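Jewelry sorting service comes to Plerton, at 12 dollars a box

By Joonas Kokkonen
4/15/24

If you have a drawer of knotted necklaces and a guilty conscience, a new outfit in Plerton would like a word. Babalola, a home-organizing business that started up in January, has begun offering a "jewelry reset" for people who can't get at what they own. The price is 12 dollars per storage box, with a minimum booking of 200 dollars. That is a lot of boxes for most of us.

The company says it has 864 names on a waiting list. It would not say how many of those people have paid for anything, and a waiting list costs nothing to join. I put my own name on it twice while writing this, under two spellings, and got two welcome emails.

The method is simple enough. Everything comes out of its pouches and goes into one pile on the bed. Pieces are then lifted out one at a time, bangles and other rigid things first, beads and pearls next, thin chains last. Each piece goes into a small square box, and the box gets a label. Clients are asked to say out loud whether they have worn the thing in the past year. The leaflet calls this "the honest minute."

Some of that is plain good sense. Stiff pieces do come away from a heap more easily than chains do, and anyone who has dragged at a pearl strand with a silver chain looped over it knows how that can go. What I doubt is the bed. Palm fronds on a white spread, roses on the quilt behind, and on top of it all a cuff, a jade bangle, pearls, brown beads and purple crystal – it is a hard place to find a thin chain, let alone a loose earring back. A plain towel on a table would do the job better and spare your knees. 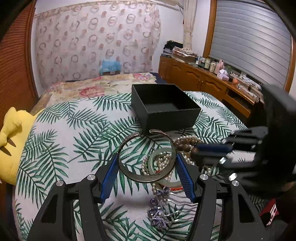
What you get for the money

The basic booking covers one bedroom and one visit. Cleaning is extra, and so is restringing, which Babalola passes on to a repair counter called Lirkemia. Engraved pieces are meant to be kept apart so the lettering can be copied into a written list for insurance. That list is the one part of the service I would consider paying for, although a notebook and a free evening would cover it.

There is also a storage cabinet, the Bunana, which the company sells for 800 dollars and mentions on every page of its leaflet. Staff told me there is no pressure to buy. The sample booking form has the cabinet box already ticked.

No local jeweler I called had heard of the service, and two of them offered to untangle a chain at the counter for free if I brought it in during a quiet hour. One warned against oil, which the leaflet recommends for tight knots, on anything strung with pearls. Asked about that, Babalola said the leaflet was being revised – it did not say when.

Bookings are open now through the company's website. Deposits are not refundable.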